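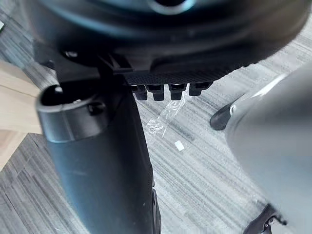

Black housing with four tabs along the underside.

May 16, 2023 - Grarkbridge. People who slept badly for just 3 nights had higher morning cortisol, says a new study from the Nosomeck sleep lab. 656 adults took part, most of them shift workers. Saliva samples at waking and again at noon.

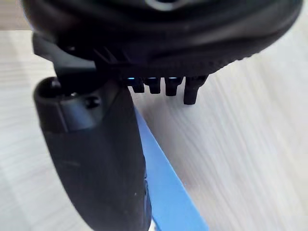
Lead author Clementina Pinheiro said the noon numbers were "less clear than we hoped." Age made a diffrence, caffeine didnt seem to. 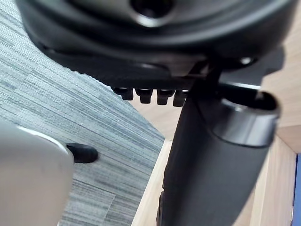 A second round with 1,000 people opens in February - Serrano clinic will handle sign-ups. Night workers wanted most. Full paper not out yet.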